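Print | E-mail

Does hand washing save water? Speaker notes, Leonidas Psarras

Opening
Ask who owns a dishwasher and still washes by hand. Wait for hands. Don't comment yet.

The claim
Everyone has heard that the machine always wins. I'd like to see the working. The Nurstead survey is the one people pass around, and it covered 30 homes. In 3 of them the tap ran the whole time. Take those out and the gap shrinks a lot.

Also ask who paid. Donura sells detergent – draw your own line. 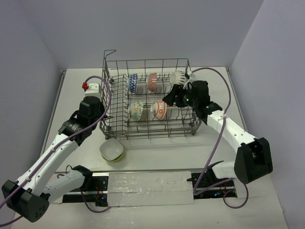

Bowls
Bowls spoil the sums. They take up space, so a "full load" can mean very different things. Vija Dzene tried to pin this down at Briggs and got almost 200 different answers to one question: when is it full?

Running costs
Selluvero quotes savings over 300 loads a year. Who runs 300? Pause here. Skip the cost table if we're past 4:30.

Questions
Someone will bring up pre-rinsing. Say it was left out of the survey, and that I asked why and got no reply.

Print | E-mail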